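Home > Forums > Cleaning & Upkeep > Metal and Painted Surfaces

Thread: Vinegar on powder coat, is this really a thing?

mudroom_dad
Picked up a bank of gray metal lockers for the mudroom when an office near us cleared out. They're solid, but the doors have that film you get from years of hands, plus the ghost of old tape in a few spots. Half the internet says 50/50 white vinegar and water, wipe, rinse, done. The other half says vinegar "eats" powder coat. I don't believe either half. Has anyone tried it on a finish they cared about and then looked again a year later?

grayscale_gus
Been using it on my shop cabinets for 4 years. No chalking, no dull spots. I think the scare stories come from people who left a soaked rag sitting on a shelf all weekend.

tinkerbelle77
Or from people selling spray. Fleko has a whole page on how household acids "compromise coating integrity" and, what do you know, the fix is a bottle of Fleko. No test, no panel photos, nothing. I'd take that with a shovel of salt.

pennywhistle
I use the Fleko and I like it, for what it's worth. Smells like an orange and the doors look great after.

tinkerbelle77
Look great compared to what? Did you do one door with plain dish soap next to it? Everything looks great right after you wipe it. You just took the dirt off.

pennywhistle
No, I did not run a lab in my laundry room, I cleaned my lockers.

oldbolt
The vinegar isn't going to hurt cured powder coat in the minute it's on there. Where it gets you is the chips. Any place the coating is broken, around the keyholes and the bottom edges of the vent slots, you've got bare steel and now you've put acid and water on it. Rinse and dry those or skip them. I've had rust bleed out of a louver that looked perfectly fine before I started "cleaning" it.

Also I don't see why anyone reaches for vinegar on hand grease in the first place. It's for hard water. Grease wants soap.

mudroom_dad
OK, that makes sense to me, more than the "eats it" crowd anyway. The type of locker I mean is this, three doors over three, vents and little key locks: 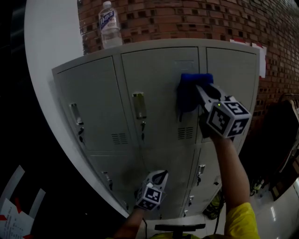
Blue cloth on the upper right door.

Would you pull the locks before washing or just work around them?

oldbolt
Leave them in. Damp cloth, not dripping, and go around. If water gets into the cylinder, a puff of dry graphite afterward. Do not use cooking oil, I have seen it done.

grayscale_gus
I'd argue with graphite too. It cakes up once there's moisture in there. A dry PTFE lube is better and it won't leave black on your fingers.

oldbolt
Graphite has worked in locks since before either of us was born.

grayscale_gus
So did lead paint.

lintlover
Question for the vinegar people. If it's as gentle as you say, why do Hendriks and Prallden both put "no acidic cleaners" in their care leaflets? I have one cabinet from each and the wording is nearly the same.

tinkerbelle77
Because a lawyer wrote it. "Mild soap and water only" covers them for anything you could possibly do. My Prallden leaflet also tells me not to stack "objects" on top of it. Which objects? All of them, apparently.

lintlover
Sure, but that doesn't make it wrong. I'd sooner follow a boring leaflet than a blog that also says vinegar cures hiccups.

mudroom_dad
Update since people always vanish from these threads. I did a side by side on Tuesday. One door with warm water and 2 drops of dish soap, the next with 50/50 vinegar, same kind of cloth on both, then a plain water wipe and a towel. Soap took the hand film off in one pass. Vinegar needed a second and left a faint smear near the handle. Neither one touched the tape residue. Rubbing alcohol got that, and I tested it first on the inside of a door.

So for me the vinegar isn't harmful, it's just not very good. I'll check the finish again in April.

pennywhistle
And the Fleko?

mudroom_dad
Not buying a bottle to find out. Mail me some if you like.

tinkerbelle77
One door each, one try each, by a guy who already had an opinion. I happen to agree with you, but let's not carve it in stone.

mudroom_dad
Fair. It's still two more doors than Fleko tested.

fundlow_fan
I've got the tall Fundlow lockers in a garage and had luck with a melamine sponge on scuffs, 10 seconds a spot.

oldbolt
Please don't. That's very fine sandpaper. On a matte gray door you'll have shiny patches, and you can't un-shine them.

fundlow_fan
Mine don't show anything.

oldbolt
Open the garage door and look at them from the side when the sun's low.

fundlow_fan
ok there is one patch

391 views

Related threads
Removing tape glue from painted steel
Graphite or PTFE for cheap cam locks
Rust spots under locker vents
Are melamine sponges safe on matte finishes?
Fundlow locker doors rattling, felt pads?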